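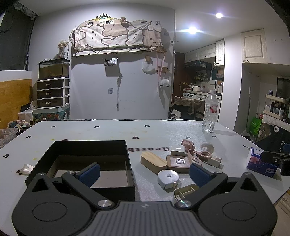
How do you sort out a table full of odds and ends when none of them belong together? Start with one big open box and give it one job – it holds the things you use in that room, and everything else has to go live somewhere else.

I have been doing this since February and I love it so much that I've turned into the person who offers to do other people's drawers. I used to buy little organizers first and then try to make my stuff fit into them. What I had at the end of that was a drawer of organizers (still have some of them, if anyone wants a Miludell tray with a slot that fits no pen I own).

So now the box comes first. Mine is black with nice straight sides, and I put it on the white table with the hearts on it, which is my favorite surface in the whole apartment even if it has a couple of yellow stains. Then I pull out the small stuff and spread it next to the box. This round it was the tape measure, the pink scissors, a wooden block, a divided tray, a few small cases and boxes, and a clear plastic bit that I'm sure goes to something. Every home has a clear plastic bit!

The tape measure gets a spot right away. I use it constantly, mostly to find out that a shelf I want is too wide. It's one of those small round ones with a button in the middle, and if I put it away anywhere deep I end up guessing with my hands held apart in the store.

Scissors are next. I keep 2 pairs, one for the kitchen and one for paper and tape, and the pink ones are the paper pair. They go in handles up so I can grab them without looking. Please don't use your paper scissors on packing tape all winter like I did. I had to clean the glue off with cooking oil and a rag, and it worked great, but my hands smelled like salad.

Divided trays are where I've changed my mind the most. I used to line up a whole row of them, and now I put one in the box and leave the rest of the bottom open. Big things can move around, little things stay in the tray. Clips, spare buttons, the key for the radiator. If the tray fills up I go through it that same day.

Wrappers and packaging go straight in the trash, and I do that at the end in one sweep so I don't keep walking back and forth. I keep water on the table too, which sounds silly, but I get going and forget to drink anything for an hour.

The whole thing takes me one album, start to finish. Lately that's been the Marinho record, and I'm usually done before the last 2 songs.

Next up is the hall closet, which has a Saster shoe rack in it that I've never put together and a bag of cables I'm a little scared of. I've already cleared a Saturday for it – I can't wait!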